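# Bimanual Planning Software: Project Gallery

This gallery accompanies the software work carried out at the Illel laboratory under the direction of Jaanus Mägi. It is intended for partner institutions and for students who are considering a placement with the group. Technical reports and release notes are held separately in the Laranis archive.

The group develops the planning and control layers for a two-arm tabletop cell. The planner, Tromell, receives a list of objects and a goal, and returns a timed path for each arm. The controller, Mets, follows those paths and checks the distance between the arms at every step. The two programs exchange messages through a shared interface, which allows either one to be replaced or tested alone.

Current work concerns tasks in which several small items lie close together and the arms must share a limited area. Tromell divides the table into regions and assigns each region to one arm at a time. Where a task requires both arms in the same region, the planner places the movements in sequence and inserts a waiting point for the second arm. 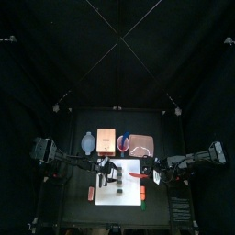 *The two-arm cell with four dark grey cubes on the white board. The left gripper is over the board; the right is near the end of the red knife-shaped object.*

Object positions are supplied by the perception module, maintained by Ajith Rai. Translucent and clear items remain the most difficult for it, as their outlines are easily confused with the surface behind them. Closely spaced objects of the same colour present a related problem: an early version of the module reported neighbouring cubes as a single block. The present version fits a separate box to each item and passes a confidence value to the planner, which may then request a second estimate before committing to a grasp.

The regression suite contains 124 recorded layouts, of which 40 include at least one translucent item. Every change to Tromell is run against the full suite before it is merged. Failed plans are kept with their inputs so that they can be replayed in the viewer at reduced speed.

The next release is planned for February. It will add a revised collision model for the gripper cables and a simpler configuration file for visiting users. Requests for access to the recorded layouts should be addressed to the laboratory office, stating the intended use and the version of Mets installed.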